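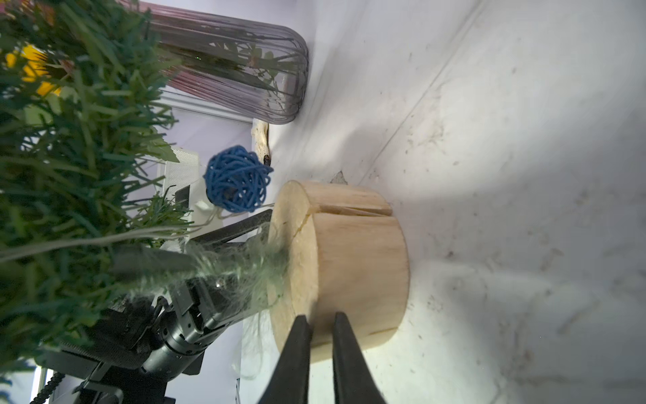

Session 4: Small table displays for the winter season

Hi all, these are my notes from the November class, typed up because half of you asked and the other half were busy with wire. Read them before next time and bring your own materials if you can. I'll have spares on the side table but they go fast!

What we mean by a small display

Anything that sits on one table and can be looked at from a chair. For this unit I'm asking for one main piece, one taller piece behind it, and a few loose bits. That's it. Last year Bram Hoekstra made a lovely one with nothing but a tree, a jug and a pine cone, and I still think about it (he got full marks, if you're wondering).

Materials

Wood. I like raw, pale wood for winter work, and I don't mind a crack in it. A block with a split down the side gives you something to look at next to all that plastic greenery. Please don't fill the cracks. Don't varnish either, it picks up every light on the table and you'll hate it by evening. Driftwood is fine in small pieces.

Rattan balls. We have blue ones and cream ones. The cream go with almost everything. The blue are stronger than you think, so start with one and walk away for a minute before you add another. They're light and they roll, so tuck them into branches or lean them on something heavier.

Artificial grass. Fan the blades out with your fingers before you use a bundle. Straight from the bag it looks like a broom. Ona Sakalauskas bends a few blades down at the front with her thumb and it helps a lot - try that first before you reach for the scissors.

Flowers. Yes, you can use a sunflower in a winter display. We had a good long argument over this and I'm on the yes side. Yellow next to dark purple is a very old trick and it still works.

Setting up the tree

Start with the tree by itself, in its pot base, near the middle of the table. Open the branches from the bottom and work up. Then put your vase behind it and a bit to one side, so the flowers come out past the tree and don't sit right on top of it like a hat. Let some leaves hang over the rim of the vase.

Ornaments go on before lights. I know lots of people do it the other way at home, and on a big tree I'd do the same, but on a little one the wire is so thin that you'll snag it every time you hang something. Put your larger pieces on one side and a small one low down. Even spacing looks stiff at this size.
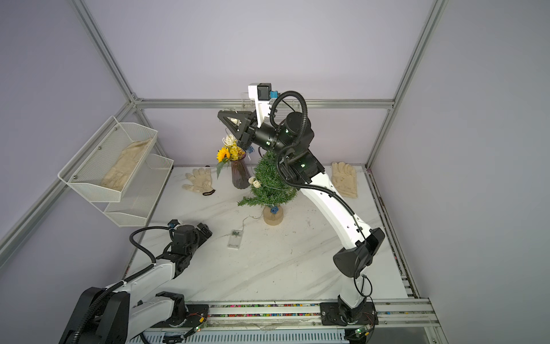

Tree, vase and string lights on the marbled tabletop, with the battery box still out on the table.

Lights

Lay the whole string out on the table first. If it's tangled, sort it out now, because you won't manage it once it's in the branches. Start at the battery box end, low on the tree, and go around loosely toward the top. Leave enough slack at the bottom that the box can sit flat. You can hide the box at the very end, behind the vase or under some moss, but keep the switch where you can reach it.

If the lights slide down, tuck the wire behind a branch instead of twisting it. Twisted wire breaks. Selina Imhof lost a whole string that way and had to start over 12 minutes before the end of class, poor thing.

Gloves. Knit or cotton, either is fine. Pull them off for the wire work if you can't feel what you're doing, and put them back on for lifting the heavy wood.

For next time

Make one small display at home with things you already own, and write me 500 words on what you moved and why. Up to 700 is okay. Please not 1000, Normand! Sketches are welcome if you'd like to draw the layout too.

Bring a pair of snips, a cloth, and one object you're not sure about. We'll try it in three different spots on the table and talk it over.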